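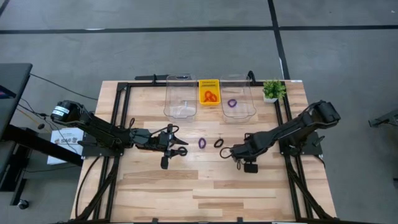

Corbridge Issues Revised Setup and Maintenance Procedure for Two-Arm Sorting Cell

July 2018

Corbridge has released a revised setup and maintenance procedure for its Kemine bench cell, a two-arm station used for sorting small, soft items such as hair ties. The procedure replaces the version supplied with the first cells and applies to all units now in service.

The cell consists of a wooden work surface inside a black aluminum extrusion frame, with one arm mounted on each side. Each arm carries a two-fingered gripper. Clear bins and a yellow tray stand in a row along the far edge of the table.

The main change concerns cable routing. Under the earlier procedure, arm cables were tied at the base only. The revised text calls for a check of the full cable run with each arm moved by hand through its working range, power off. Any loop that can reach the gripper fingers must be shortened and clamped again before the cell is restarted.

Frame bolts are to be checked for tightness after the first 70 hours of operation and every 900 hours after that. Gripper fingers are to be wiped with a dry cloth at the start of each shift. Fingers that do not close evenly along their length are to be replaced as a pair.

Bin positions must be taught again whenever a bin or tray is changed for one of a different size. The full teaching routine takes some 10 minutes and can be run by one operator.

"Most service calls we received came down to cables and bin positions," said Siu-fong Ho, service manager at Corbridge. "Both can be checked on site with a hex key and the printed sheet."

The procedure was tested in April on cells at the Kistska site. Existing customers will receive it with the next parts shipment. Replacement finger pairs and cable clamps can be ordered through Ñahui, which handles spare parts for the Kemine line. Orders should state the cell serial number and the side of the arm, left or right.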